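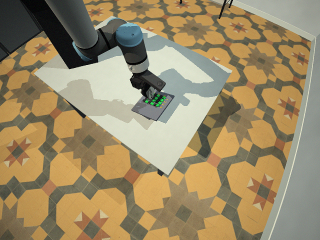 Projet Okum, ce qu'on a fait ce semestre

Bon, je raconte surtout la partie téléopération, Hakim Pasaribu s'est chargé de l'entraînement et il a écrit ses pages à lui. Le but : montrer à un bras six axes comment appuyer sur des touches vertes, en simulation, en le pilotant à distance. Moi je pensais que ce serait tranquille… pas du tout !

Au début je guidais la pince au clavier. Quatre touches pour le plan, deux pour la hauteur, et je confondais tout le temps la rotation du poignet avec la descente. On est passés à la souris 3D un dimanche et là, franchement, ça change la vie (merci Hakim, qui l'a retrouvée dans un carton).

Au total j'ai enregistré 1324 démonstrations et on en a gardé 1000. Les autres, c'est des hésitations, des touches voisines enfoncées, ou moi qui oublie d'arrêter l'enregistrement. Le plus pénible reste la profondeur : vue de biais, je me fie beaucoup à l'ombre de la pince pour savoir où je descends.

Il me reste à refaire une série avec le plateau tourné autrement, les fichiers sont dans le dossier Flurberg.

Contact : équipe Okum | © Projet Okum | Haut de page
Ce site utilise des cookies. Accepter / Refuser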